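How to Get a White Ceramic Sink Properly Clean (Overflow Included!)
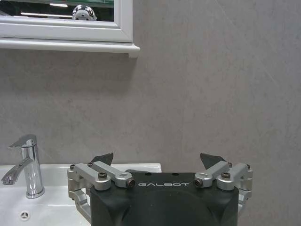 Wamside Home Care Club – Bathroom Pages

I love cleaning a sink. It's a small job with a big payoff, and you can do the whole thing before your coffee gets cold. Our club gets more questions on white ceramic than on anything else, mostly from people who scrub the bowl every week and still think it looks tired. Nearly always the trouble is at the rim and the overflow, so this page spends most of its time there.

What you need

Dish soap
Baking soda
White vinegar
Two soft cloths, one for washing and one for drying
An old toothbrush
A thin bottle brush (the kind sold for baby bottles or straws is great)

Skip steel wool and gritty powders. They leave fine scratches in the glaze and you'll be stuck with them.

1. Clear the sink and rinse it with warm water. Hair and toothpaste blobs come out now with a paper towel.

2. Put a squirt of dish soap on a damp cloth and wash the rim first, then the curve of the basin, then the drain. Working downward means you only do it once.

3. Sprinkle baking soda on any gray marks and rub in little circles. Give stubborn ones 7 minutes under a damp paste before you rub again. I've seen marks that looked permanent wipe straight off!

4. Now the overflow. If yours has a round chrome cover with slots, go over it with the toothbrush and soapy water, following each slot from the middle outward. Some covers pull off and some are fixed, so check before you tug – mine is fixed and I found out the hard way.

5. Push the bottle brush through the opening if it fits, and twist it a few times. Then pour in 3 cups of warm water, slowly, with a small funnel or a squeeze bottle. Gunk will probably come out at the drain, and that is very satisfying.

6. Run the toothbrush along the line where the rim meets the wall. Squared corners collect soap scum like you wouldn't believe. Use a light hand if the caulk is old.

7. For chalky water spots on ceramic, dab on vinegar mixed half and half with water, wait a minute and rinse well. Keep it off chrome and natural stone.

8. Dry everything with the second cloth and buff the chrome last.

How often?

I do the rim and bowl weekly and the overflow once a month. If your water is hard, dry the chrome every evening – it takes a few seconds and the spots never get started.

Mutua Urio
Bathroom Pages, Wamside Home Care Club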